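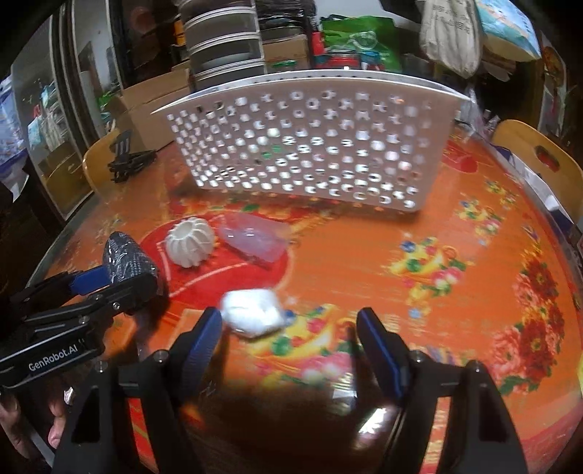
Chapter 6
Sorting Small Items in the Home

6.1 Scope of the chapter

Household sorting is the transfer of mixed items from a shared surface to containers assigned by use. This chapter covers work done at table height. Closets and floor storage are treated in Chapter 7.

Three terms are used throughout. A holding surface is the area where unsorted items wait. A receiving container is the basket, bin or box into which items of one class are placed. A residue is any item left on the surface after all classes have been assigned.

The dining table is the usual holding surface in small homes. Park and Leclerc logged 2,481 item placements in Loltstead apartments and recorded residues of up to 128 items per home. Soft goods such as crumpled cloth were the slowest class to assign.

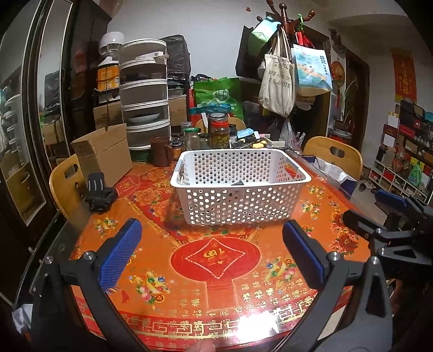
Department of Household Studies, Hiebert College

6.2 Receiving containers

A perforated plastic basket with a rolled rim, like the white one on the table in Figure 6.2, is classed as an open rigid container. Its contents can be partly checked through the side holes. A cardboard box with a raised flap is classed as closable. Woven baskets form a separate class and are covered in Section 6.4.

Place the receiving container within arm's reach, long side toward the worker. On a patterned tablecloth, small items are harder to pick out by eye, and the surface should be checked 2 times before the residue is recorded.

6.3 Order of work

Rigid items are moved first, soft goods second. Jars and bottles stay upright at the far side of the table until the near half is clear.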